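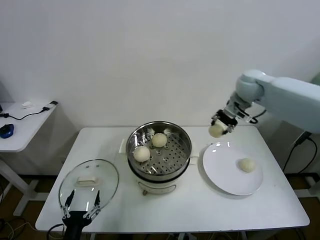

Fliltberg replied:
The grip force setting should be reviewed before any further trials are authorized. Our unit reported a normal grasp on 11 of 27 transfers in which the bun had in fact slipped. The log showed no fault.

Govow wrote:
Thank you. To restate the matter for new readers: on 20 August 2023 the right arm stopped in mid-transfer, above the edge of the plate, and did not release on command. The left arm stayed live and continued toward the lid. An operator then reached in to clear the bun. No injury occurred. We consider this a safety matter all the same.

Skustis replied:
I must disagree with the emphasis on grip force. A stop on one arm that leaves the other arm moving is a wiring or configuration error. Please check whether both controllers share one stop circuit. In our installation they did not, and the fault had been present since February.

Fliltberg replied:
Both points may stand. A weak grasp check caused the slip in our case -- the stop circuit is a separate item and should be reported separately.
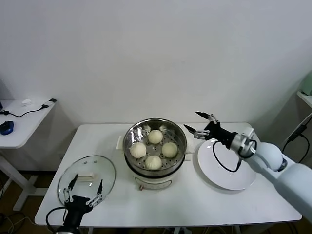

Is it acceptable to reach in while only one arm has stopped? Staff must wait until both arms are stopped and power to the grippers has been removed.

Govow wrote:
We have adopted that rule. The stop circuits were found to be separate, as Skustis suggested. Trials remain suspended until they are joined and tested.

Skustis replied:
Please post the test results in this thread. I remain unconvinced that grip force played any part.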